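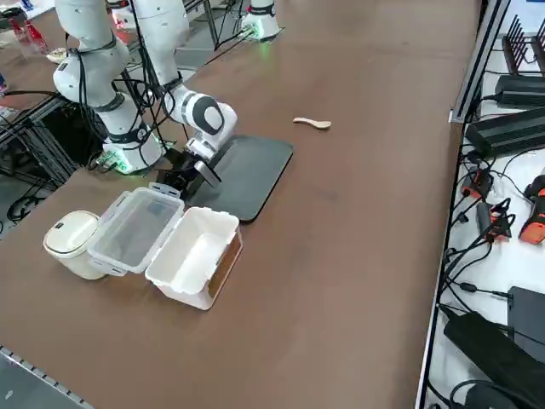
White robot arms and a plastic food box on the long brown table.

Open day at the Skollirdale Bible Library

Mon 19 February
By the Ollcombe Reading Group

Nine of us went over to Skollirdale for the library's winter open day. We have been reading Matthew since the fall and had reached the last two chapters, so the trip was well timed. The bus from Ollcombe stops at the foot of the hill and the walk up takes ten minutes. There is parking behind the building, but it was full when we got there.

The library holds 3000 volumes, nearly all of them Bibles, parts of Bibles, or books about Bibles. It began as the private shelves of a minister and was left to the town. It takes up the ground floor and half of the floor above. The upstairs rooms are cold and we kept our coats on.

Visitors are taken round in two groups. Ours started in the long room, where the English Bibles are kept in order of printing. Many are family copies, with births and deaths written on the blank leaves between the Testaments. One family had used up the blank leaves and carried on down the margins of Malachi. We were allowed to turn the pages of three of these ourselves, with clean hands and no gloves. The guide said gloves make people clumsy and more paper gets torn that way.

She then laid four translations side by side, open at the end of Matthew 28, and had us read the passage about the guard aloud in turn. The differences are small but they led to a good deal of talk. One version has soldiers and another has guards. The money is "large" in one and "a large sum" in another. We asked whether the guard was Roman or belonged to the temple, and she said the Greek word is borrowed from Latin but that commentators have argued it both ways. She pointed us to a shelf of commentaries and did not settle it for us, which some of our group found frustrating.

After that we went up to see the Irnoler Bible, the one most people come for. It is a large pulpit Bible with 600 leaves and heavy boards, and it needs two people to lift it. It sat in the church at Irnoler until the roof there failed. The water damage starts in Isaiah and is worst in the Minor Prophets, where the text in the inner column is hard to make out. The Gospels came through fairly well. It was open at Luke 24. The page is turned once a week and you can ask at the desk which chapter is coming up.

The Fuchs bindery does the library's repair work and had set up two benches in the back room upstairs. They showed how a broken spine is taken off and the sections sewn again onto new cords. The sewing is slow. A Bible the size of the Irnoler one has taken them as long as a winter. Most of what they get is smaller and more ordinary: pew Bibles with loose covers, and confirmation presents that somebody has carried in a bag for forty years. A plain rebacking costs less than we expected, and two of our group have since asked for a quote. They advised us not to use household tape on a torn page. Keep the torn piece in an envelope inside the book and bring both along.

There was a short talk after lunch on how the Resurrection accounts were read in church through the year before printed lectionaries were common. It was well prepared but hard to hear from the back. The handout helped. It sets out the four Gospel accounts in columns, with gaps left where one writer has nothing to match the others, and you can see at once that only Matthew has the guard at the tomb. We have made copies for the Ollcombe meeting.

Lunch was soup and bread in the downstairs kitchen, paid for by donation. The seating ran out and we ate in two shifts.

The library had over 200 visitors that day, going by the sheet at the door. It felt crowded in the long room and the upstairs corridor, and comfortable everywhere else. If you want time with the books, an ordinary weekday would suit you better. Reading visits are free but must be booked, and you should say in advance which books you want to see.

A few practical points for anyone planning to go:

The stairs are steep and there is no elevator. The Irnoler Bible cannot be seen from the ground floor, though there is a full set of photographs of it at the desk.

Photographs are allowed without flash, except of the family pages. Some of those families still live nearby.

The sale table had 300 duplicates, mostly New Testaments and Psalters, and a few odd volumes of commentary. We came home with a two-volume set on Matthew missing its index, and a large-print Psalter for a member who could not make the trip. The table stays out until the books are gone.

The library was closed for most of January for work on the heating and the downstairs shelving is not all back in place. The Greek and Hebrew books are still boxed and could not be seen.

Our next meeting will finish Matthew 28 and go back over the parts of chapter 27 we skipped. Please bring whatever translation you have at home.

Contact the Ollcombe Reading Group | Copyright Ollcombe Reading Group | Back to top
Last updated: February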